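Speaker notes – budgeting for grippers (Diltstead meetup, March 2026)

Okay, hi everybody. Quick thanks to Celeste Baptista for squeezing me in, and yes, I will stay for the pizza.

So I want to talk about money tonight. When we planned our hand-held gripper setup, I thought the tools were the budget. I had one line in the spreadsheet, it said "grippers," and I was very proud of it! Then Mojtaba asked me what we were going to do for spare fingers, and I had no line for that at all.

(Pause here. Let the hardware people laugh.)

We bought 4 grippers and 8 spare sets of fingers. If I did it again I'd flip that thinking and price the fingers first. They scuff, they pick up whatever is on the table, and you don't want to be waiting on a shipment with people already booked.
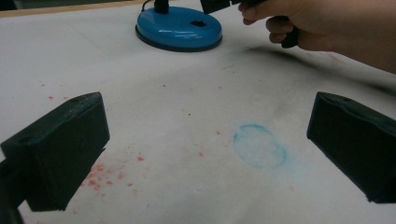

The other line I missed was table stuff. Paper, pigment, wipes, a lamp, tape. Cheap things, but Remedios added up our January receipts and it came to about 22 percent of what we spent that month. On paper!! I had put down zero.

Quotes – we got one from Tonholm and one from Skakico. Skakico was lower until we asked for parts pricing, and then it wasn't. Ask for the parts list up front. Tonholm took 21 days to send theirs, so start early.

(Skip the lease slide if we're running over.)

Last bit, then questions. Ignacio has the blank spreadsheet, so grab him at the break if you want a copy.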